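**双臂插齿轮,左手到位后末端一直抖,有人遇到过吗**

**kheri_w**(楼主)

先说情况。双臂,装配小任务,把小齿轮套到圆盘的销子上。策略是模仿学习训的,300 条示教,推理 chunk 长度 6。大范围移动没问题,很顺。一到盘子上方就开始抖,频率不高,肉眼能看出来那种,然后要么犹豫半天不下去,要么下去了偏一点点,卡在销子边上。

控制层是 Flimen 那套,关节位置模式,没动过增益。单独回放示教轨迹不抖。所以我觉得不是硬件,是策略输出本身在跳。

但是组里有人坚持说是 PD 的问题。吵了两天了,来问问大家。

**jouko.harju**

回放不抖不能说明什么。回放是平滑轨迹,当然不抖。你把策略输出的 action 录下来,原样再喂一遍给控制器,看抖不抖。抖的话再分:action 本身跳,还是 action 平、关节不平。

先画图再吵。

**nestwat**

+1 楼上。另外 chunk 之间怎么接的?直接切还是做了加权?6 步直接切的话每次切换都是一个台阶,末端肯定抖。

**kheri_w**

直接切的……以前抓方块没事就没管。

刚才录了一段,1,922 帧,图还没画完,先说肉眼看到的:抖基本都在左臂靠近盘子以后,右臂这段时间不怎么给指令。

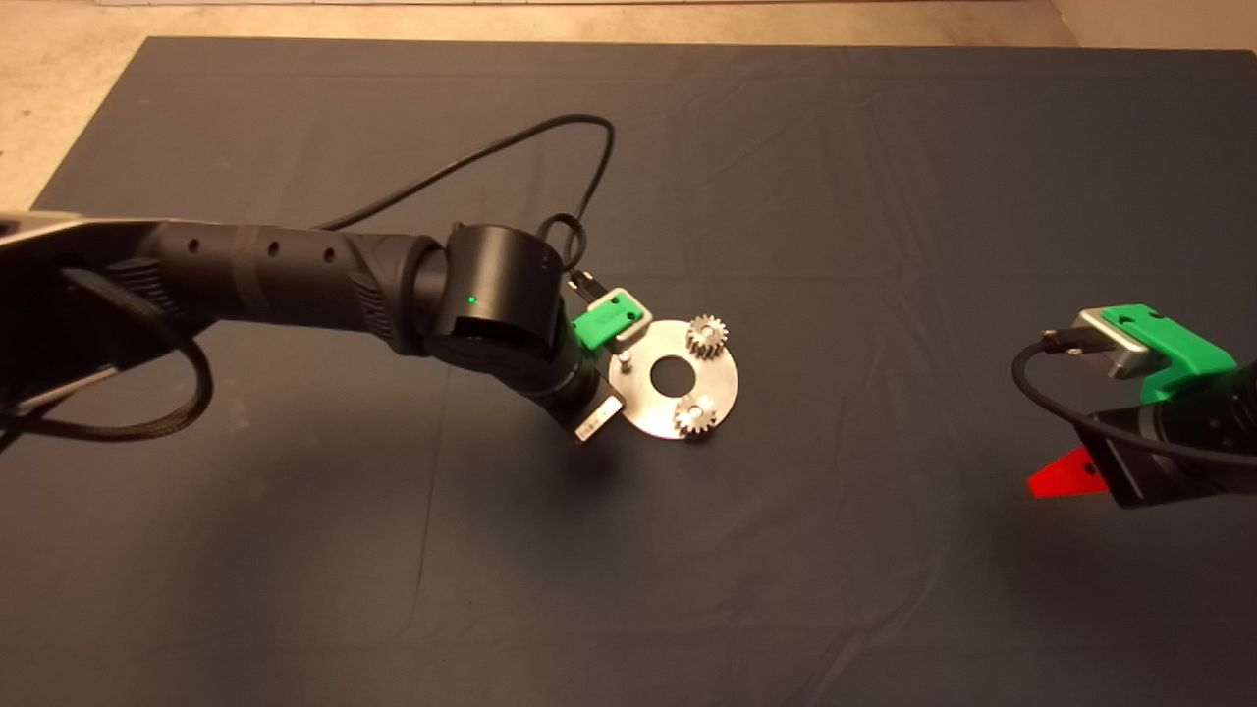

相机是顶上那一路,腕部相机这版没接进网络。分辨率缩过,缩完以后销子就剩几个像素了,我怀疑网络根本看不清它在哪,只能靠盘子的大轮廓猜。盘子又是圆的,转个角度轮廓一模一样,销子位置就全变了。

**aliki_ch**

看到这里我就不同意 jouko 了。这不就是感知歧义嘛,跟控制没关系。多解的时候策略在几个模式之间跳,每个 chunk 选一个,看起来就是抖。你把 PD 调到天上去也没用。

金属反光也要小心。盘子和齿轮都是亮的,光一变特征就漂。

**jouko.harju**

我没说是 PD 啊,我说先录数据。再说你这个结论下得也太快,一张图能看出多模态?

**aliki_ch**

不是一张图,是"大范围顺、近了抖、盘子旋转对称"这几条放一起。换你你先查哪个?

**jouko.harju**

先查切换点。成本最低,十分钟的事。抖的时刻和 chunk 边界对得上,就先做加权。对不上再去查感知。

**thanasis_l**

两边都有道理,但是都漏了延迟。我们用 Berex 的调度器跑过类似的,推理线程和相机线程没对时间戳,观测老了大概 2 帧。远处看不出来,近处要精对的时候就是来回追,像极限环。楼主查下时间戳打在哪,是相机取帧的时候打的还是进队列才打的。后者的话白查。

**kheri_w**

进队列才打的。。。

好吧这个我先改。

**nestwat**

哈哈经典。

顺便推荐 Sotiropoulos,看曲线挺好用的,关节指令、实际值、chunk 边界能叠在一张图上,比自己写 matplotlib 快。就是中文标签会变方块,别用中文命名通道。

**kheri_w**

更新。图画出来了,用的就是楼上说的。

- 抖的峰值和 chunk 边界大部分对得上,jouko 赢一半
- 但是有几段边界没到也在跳,而且都是齿轮对着销子那几秒
- 时间戳改成取帧时打以后,幅度小了,没消失

加权平均写了个最简单的指数版,新的 chunk 权重给低一点。远处的动作变得有点肉,近处好多了。插入还是会偏。

**aliki_ch**

剩下那部分就是我说的。把销子附近单独裁一块高分辨率的送进去,别整图缩。或者腕部相机接上,都装了为什么不用

**kheri_w**

腕部那路带宽不够,两路一起开会丢帧,之前才拔掉的。先试裁剪吧,裁剪框用盘子检测的结果给,检测我用 Clitport 里现成的那个,应该够了。

**jouko.harju**

裁剪框别每帧重新检测,检测框自己也会抖,你等于又加一个抖动源。盘子不动就锁住,起始检一次完事。

**thanasis_l**

这条同意。不过要加个失效判断,盘子被碰歪了锁着的框就是错的。我们三月份吃过这个亏,夹爪蹭了一下盘子,后面全插空气。

**aliki_ch**

还有示教数据里盘子角度分布看一下,要是都摆差不多的朝向,裁多清楚也白搭。

**kheri_w**

……基本都是一个朝向,录的时候图省事。行,重录一批,随机转。加权和时间戳的改动先合进去,裁剪开个新分支。跑完了回来贴曲线,别沉。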